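Table tops, benches and boards - keeping timber decent

Updated June 20, 2007

Been meaning to put all this on one page for ages. Bits of it were scattered through the Jolta newsletter and people keep asking for the oil one again. So, all of it, no particular order.

Wiping down

Damp cloth, not wet. Wring it till nothing drips. Go with the grain, then straight over it with a dry tea towel. Most of the grey fuzzy tops I get asked to look at have just been left to air dry every night for years.

No spray cleaner on oiled timber. Drop of dish soap in a bucket of warm water does it. Change the water when it goes cloudy or you're only moving the grease from one end to the other.

Microfibre is fine on a varnished top. On bare or oiled wood it snags and leaves blue fluff in any little split, so old cotton t-shirt instead.

White rings

Hot mug on a finish that traps moisture. Try these, easiest first:

Leave it overnight. Fresh ones sometimes go by themselves.
Hair dryer on low, keep it moving, a minute or so at a time. Stop if the finish starts to smell.
Mayonnaise. Yes really. Smear it on, leave it 2 hours, wipe off. It's the oil doing the work so plain vegetable oil is nearly as good, and cheaper.
Non-gel toothpaste on a finger, tiny circles, very light. Last resort - it will dull a glossy top and then you have a dull patch to fix insted.

Dark rings are another thing altogether. Usually water and metal, a wet tin or the foot of a pot plant stand. That's in the timber, not on it. Sand back and use oxalic acid crystals (paint shop, read the packet, gloves on, windows open). Rinse well after. I did the Itommont hall trestles this way, 8 of them, and two still have the ghost of a paint tin on them. Put a cloth over it.

Crumbs in the joins

Wooden skewer, blunt end. Not a knife. For extension tables pull the leaves right out twice a year and vacuum the runners, brush attachment. A rub of candle wax on wooden runners while you're there. Metal runners get nothing but a dry wipe, oil just collects toast.

Sticky patches

Sticker glue: eucalyptus oil on a rag, dab, wait, roll it off with your thumb. Test underneath first. It'll soften some varnishes and you only want to learn that on the underside.
Candle wax: ice cubes in a plastic bag on top, then lift with an old plastic card. What's left comes up with brown paper and a barely warm iron.
Texta: metho, quick wipe, not on shellac!! Metho takes shellac straight off. Grandma's sideboard is probaly shellac.
Playdough: let it dry. Seriously. Comes off in one lump.

Oiling

Twice a year for a kitchen table, more if it gets full afternoon sun. Clean it, let it dry overnight. Sand lightly with 240 grit if it feels furry. Thin coat, wait 40 minutes, wipe off everything that will wipe off. More than you think. If it's tacky next morning you left too much on - rub it down with a rag and a bit more oil, sounds backwards, works.

I use the Gekley hard oil, the small tin. Two small tins go further than one large because the large one skins over before you get back to it. Halász wax on top for the good table, nothing on top for the work table.

RAGS. Lay them flat outside to dry, or in a bucket of water, before they go in the bin. Scrunched up oily rags can catch fire on their own. Not a wives tale.

Checking a pale top for dull spots

Pale timber hides a lot till the light hits it sideways. Do the check with a lamp or near a window, get your head down low and look along the boards.

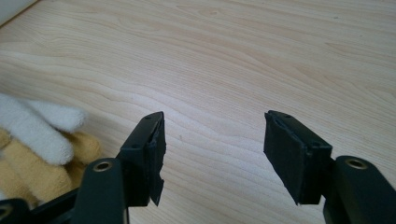 Pale tops want a clear oil, nothing with "honey" or "golden" in the name, or they go orange by next winter. Pick your wiping direction before you open the tin. Wavy grain with a bit of a swirl in it, like on this one, you just follow the general run of the lines and don't try chasing every bend. Same with sanding. Any spot like a knot gets a second look after the first coat, end grain around a knot drinks more than the rest. And don't judge colour from where the light's bouncing off, it always looks washed out there. Walk round to the other side.

Scratches

Shallow ones on pale wood: rub a walnut along it, or a clear wax stick. Skip the brown pens from the supermarket, much too dark for anything blond.
Dents: damp cloth, tip of a warm iron, few seconds. Steam lifts the fibres. Bare or oiled timber only.
Deep gouges: leave or fill. Filler never takes oil the same as the wood, so go a shade lighter than you'd guess.

Felt pads

Under anything ceramic that lives on the table. 4 small pads grip better than one big one. Check them every few months, grit gets stuck in the felt and then it's sandpaper.

Next page - cutting boards, and the smell of onion.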